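Zilex puts its hand-held gripper through a proper kitchen-table comparison, and the ridged pads come out ahead

Okwood, March 2025

For immediate release

Hello from all of us at Zilex! We've finished our comparison of finger pads for the hand-held gripper, the one we build with our friends at Flukimberg, and I've been itching to write this up. I lead the trials, so you're getting it from the person who spent weeks picking up crockery, putting it down and picking it up again.

The short version: we ran 1263 grasps with two sets of finger pads, one smooth and one ridged. The ridged set held on for 1176 of them after we'd tuned the closing force, and the smooth set never caught up on anything light and slippery. From June, every hand-held unit we ship will have the ridged pads fitted as standard. If you already own one of ours, you can have a pair posted to you free of charge (just drop the support desk a line with your serial number).

I should say how we went about it. Our old bench tests used foam cubes and wooden blocks, and they're lovely things to grip, which makes them a bit useless for telling two pads apart. So this time we took the grippers into real homes in and near Okwood and worked at whatever table people had, with their own plates, bowls and jars on it. We didn't tidy up first. Lamps stayed on and lunch stayed where it was.

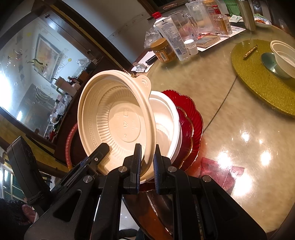
Throwaway bowls were the item I worried about most, and they ended up deciding the whole thing. They weigh next to nothing, they bend if you so much as look at them, and a pad that's fine on a china rim can slide straight off. With the blue ridged pads you can come at the lower rim of a beige plastic bowl on its side, one finger either side of it, even with a glossy white bowl and scalloped red plates right behind, and there's still room to work. The smooth pads needed a harder squeeze for the same job, and a harder squeeze folds the bowl. I lost count of how many we flattened on the first morning!

We tried four closing-force settings on each set. The lowest was too gentle for full jars with either pad. The top one was a menace to anything disposable. The second setting is where we've landed for mixed tableware, and it'll be the default in the new controller update, though you can still change it from the menu as before.

The camera had its own troubles. Polished tabletops throw ceiling lights straight back up at you, and our first exposure settings turned a fair bit of the table into white blobs. Chevalier, who supply our camera modules, sent over a revised exposure profile halfway through and we repeated the worst of the runs with it. It's better. Glare still washes out thin, see-through packets, and we're carrying on with that over the spring.

A few practical bits for anyone upgrading. The new pads fit the existing fingers, and swapping them takes a small screwdriver and a steady hand. Please run the calibration again afterwards, as the ridges change the closed position slightly. Wash them in warm soapy water and keep them away from solvents.

The full results, including the runs that went badly, are free to download from the Zilex website. Press and trade buyers who'd like a go with both sets of pads can book a hands-on session at our Okwood workshop through the press office.

Ends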